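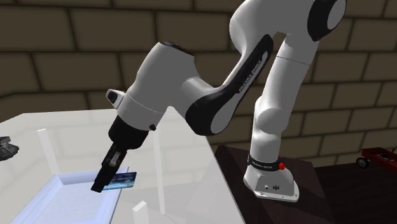

연회비 없는 카드라더니… 페스티코 제휴카드, 조건 따져보니 남는 게 별로 없다

2019년 1월 21일 | 생활경제팀

온라인 쇼핑몰 페스티코(Pestico)가 결제업체 제르케티(Zerketti)와 손잡고 새 제휴 신용카드를 내놨다. 두 회사가 앞세운 문구는 '평생 연회비 0원, 어디서나 5% 할인'이다. 그런데 상품설명서를 끝까지 읽어보면 '평생'에도 '어디서나'에도 작은 글씨가 붙어 있다.

우선 연회비다. 면제는 매달 직전 한 달 이용실적을 채운 회원에게만 유지된다. 한 번이라도 실적이 모자라면 다음 해 연회비가 청구된다. 실적을 계산할 때 세금과 공과금, 아파트 관리비, 대학 등록금, 상품권 구입액은 모두 빠진다. 할인을 받은 결제 건 역시 실적에서 제외된다. 할인을 많이 받을수록 다음 달 실적을 채우기 어려워지는 구조인데, 광고 어디에도 이런 설명은 없다.

할인율도 그대로 믿기는 어렵다. 5% 할인은 페스티코 자체 쇼핑몰과 지정 가맹점에서만 적용되고, 지정 가맹점은 전국 498곳이다. 동네 슈퍼나 병원, 주유소는 명단에서 찾아보기 힘들다. 한 번 결제할 때 받을 수 있는 할인은 최대 2,000원으로 묶여 있다. 10만 원어치 장을 봐도 돌려받는 돈은 2,000원, 실제 할인율로 따지면 2%다. 결제액이 커질수록 비율은 더 떨어진다.

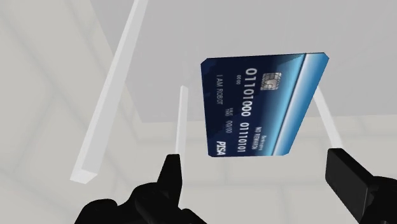
파란색 바탕의 카드.

회사 측은 "혜택 구조는 업계의 통상적인 수준이며 가입 화면에서 모두 안내하고 있다"고 밝혔다. 가입 화면에 안내가 있는 것은 맞다. 다만 휴대전화로 가입할 경우 해당 내용은 접힌 메뉴 안에 들어 있고, 펼쳐보지 않아도 '동의' 단추가 눌린다. 안내했다는 말과 알렸다는 말이 같은 뜻인지는 의문이다.

포인트 적립도 비슷하다. 결제액의 일부를 '케린(Kerine)' 포인트로 쌓아준다지만 이 포인트는 현금으로 바꿀 수 없다. 페스티코 쇼핑몰에서만 쓸 수 있고, 400포인트가 넘어야 사용이 가능하다. 유효기간은 올해 9월까지 쌓은 포인트와 그 이후에 쌓은 포인트가 서로 다르다. 왜 나눴는지 묻자 회사는 "시스템 개편 일정에 따른 것"이라고만 답했다.

소비자 상담 게시판에는 벌써 불만이 올라온다. 한 이용자는 "관리비를 자동이체로 걸어두고 실적이 되는 줄 알았는데 전부 빠져 있었다"고 적었다. 해지를 하려 했더니 상담원 연결까지 한참을 기다려야 했다는 글도 있다. 가입은 휴대전화로 되지만 해지는 전화로만 받는다.

출시 전 이 카드를 '가장 쉬운 할인'으로 소개했던 비교 사이트 키암바오(Quiambao)는 지금도 추천 목록 맨 위에 올려두고 있다. 같은 화면 아래쪽에는 카드 발급이 이뤄질 때마다 사이트가 수수료를 받는다는 문구가 옅은 회색으로 적혀 있다. 순위를 정하는 기준을 문의했으나 기사 마감까지 답변은 오지 않았다.

물론 손해만 보는 카드는 아니다. 페스티코에서 소액 결제를 자주 하고, 할인과 상관없는 지출로도 매달 실적을 넉넉히 채우는 사람이라면 얼마간 이득을 볼 수 있다. 하지만 그런 소비자가 얼마나 되는지 두 회사 모두 공개하지 않았다. 출시 기념으로 준다는 첫 달 할인 쿠폰 역시 신규 회원에게만 해당되며, 다른 쿠폰과 함께 쓸 수 없다.

이미 가입한 소비자는 앱의 '이용실적 조회' 메뉴에서 인정 금액과 제외 금액을 따로 확인할 수 있다. 총 이용금액만 크게 표시되는 첫 화면의 숫자는 실적 인정액과 다르다. 새로 가입하려는 경우라면 지난달 카드 명세서를 꺼내 세금과 관리비를 뺀 금액부터 계산해보는 편이 낫다.

관련 기사
- 포인트 유효기간, 왜 카드마다 제각각인가
- '무료 체험' 뒤 자동결제, 해지 버튼은 어디에
- 카드 해지하면 남은 연회비는 돌려받을까
- 비교 사이트 추천 순위, 광고와 정보 사이
- 설 앞두고 쏟아지는 할인 쿠폰 사용 조건 살펴보기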